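Starkstead Home Forum > Laundry & Clothing Care > Folding and Storage

Thread: Denim on light bedding, dye transfer and folding surface
Replies: 7 | Views: 1,142

hemline_b
Member, 60 posts

I fold on the bed. The closet shelf is across from it and there is no other flat surface in the room. The duvet cover is a pastel tie-dye (pink, cream-yellow, light blue) and the current load includes several pairs of jeans, one of them dark indigo and washed twice so far.

Two questions.

1. Does dry denim transfer dye to cotton bedding during ordinary folding, or only when damp?
2. Is there a fold for jeans that doesn't leave a crease across the knee? Shelf depth is limited, so hanging is out.

Bedding is a Giretti set, 100% cotton according to the label.

quarterfold
Senior Member, 876 posts

1. Dry transfer is called crocking. It happens with raw and lightly washed indigo and it needs rubbing. Laying a pair down for a minute is low risk. Dragging it across the cover to straighten the legs is where you get marks. Damp is worse in every case.

2. Fold lengthwise first, one leg over the other, seat seam tucked in flat. Then fold in thirds from the hem. The two cross folds land above and below the knee on most inseams.

tarn_side
Member

Disagree on low risk. I had a faint gray-blue patch on a cream cover from one pair that sat there for an afternoon with a cat on top. Pressure counts as well as rubbing. Put an old sheet down.

quarterfold
Senior Member, 876 posts

An afternoon under a cat is storage. The question was about folding.

On a tie-dye cover with blue already in it, a faint mark would be hard to find anyway. The yellow areas are the exception.

hemline_b
Member, 60 posts

Started with the light pair to practice the fold. Light blue, two rows of tan stitching at the waistband, some fraying.
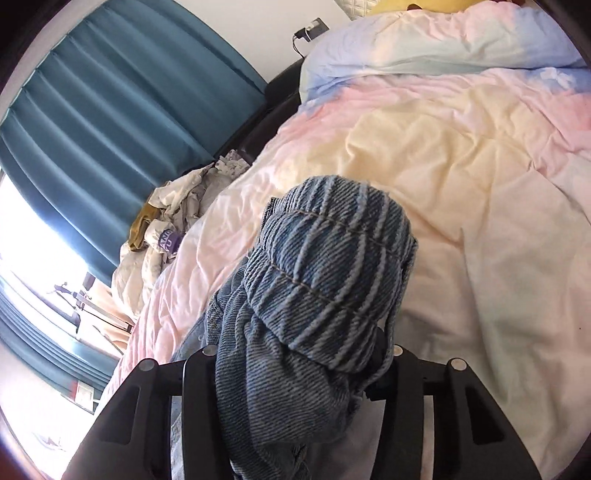
Reply 5
drumdry
Member

First thing I'd do with that pair is open it out completely. Bunched like that, the waistband holds its curve and the fold goes crooked from the top down. Button it, zip it, hold it by the waistband at the side seams and give it two hard shakes. Then lay it down front side up.

Your surface is also a problem. The duvet is rumpled, and anything you flatten on it picks up the same ripples. Pull the cover tight toward the foot of the bed before you start or fold the duvet back and work on the fitted sheet.

On dye: a light wash like that has already lost most of its indigo at the factory. I would not bother with a sheet for it. For the dark pair, do the cloth test. White cotton rag, dry, ten strokes on the inside of the hem with firm pressure. Repeat on a fresh spot with the rag damp. If the dry rag stays white you can fold on anything. If only the damp one picks up color, make sure the jeans are fully dry, especially the waistband and the pocket bags, which lag behind the legs by a long way.

Reply 6
tarn_side
Member

The rag test is fine but ten strokes isn't the same as a stack sitting on a bed until somebody gets around to it. Still voting for the old sheet. It costs nothing and it covers the pillowcases too if you pull it up far enough.

Also, thirds doesn't work on every shelf. Mine are shallow and I get a better stack with halves and then halves again. Yes, it creases at the knee. It drops out after an hour of wear.

Reply 7
quarterfold
Senior Member, 876 posts

Halves puts the crease directly on the knee, and on raw denim it sets as a white line after a few months. On a soft, light pair it makes little difference. On the dark pair I would avoid it.

If thirds comes out too deep for the shelf, roll it. Fold lengthwise, start at the waistband, roll toward the hem, and stand the rolls on end in a bin. No hard crease anywhere. The only drawback is that thick waistbands make a fat roll. I use a Cairns fabric bin and it keeps its shape.

hemline_b
Member, 60 posts

Results.

Dark pair, dry rag: very slight blue. Damp rag: strong blue. It goes back for another cold wash, inside out, on its own. Old sheet goes down for that one.

Light pair, dry and damp: nothing visible on either.

Thirds fits the shelf if the hems go toward the wall. Folding the duvet back to the foot of the bed made more difference than the folding method did. Rolling I haven't tried, as I would need to buy the bin.

One more question, for anyone who has used it: is Fletelix dye fixative worth the money on indigo, or is repeated cold washing enough? The thread I found on it had 1,000 views and no replies.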